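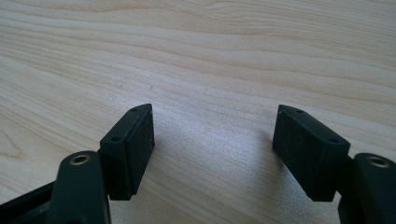

Pale blond timber tabletop with a fine, flowing grain.

Satura advises customers that the Gündoğdu range of dining and side tables is now available to order through all three of our showrooms. Details of sizes, finishes and delivery follow in this thread.

The range comprises seven pieces. The smallest is a nested pair of side tables, sold together. The largest is the extending dining table, which measures 135 cm closed and seats six. The extension leaf stores beneath the top and does not need to be ordered separately.

Each piece was designed by Hülya Uçar, whose earlier Bramano bookcases remain in our catalogue. Customers who own Bramano shelving may request a finish sample before ordering, as the two ranges are coloured differently and may not suit the same room.

Finish samples are free of charge. Please allow roughly 3 weeks for postage to regional addresses. Samples need not be returned.

Delivery within metropolitan areas is handled by Gunotell. Two people will carry the item to a ground floor room and remove the packaging on request. Stairs must be declared at the time of booking. Flats and units without a lift attract an additional charge, payable to Satura and not to the driver.

Care: wipe with a soft, barely damp cloth and dry along the grain. Cleaners containing ammonia or bleach will void the surface warranty. Felt pads for lamps and vases are supplied in the drawer of the console table and may be purchased separately for all other pieces.

Orders placed in January under the earlier price list will be honoured at that price. Enquiries about those orders should be addressed to Serpil Işık, Customer Accounts, quoting the order number.

Prices current as at 03/05/2023.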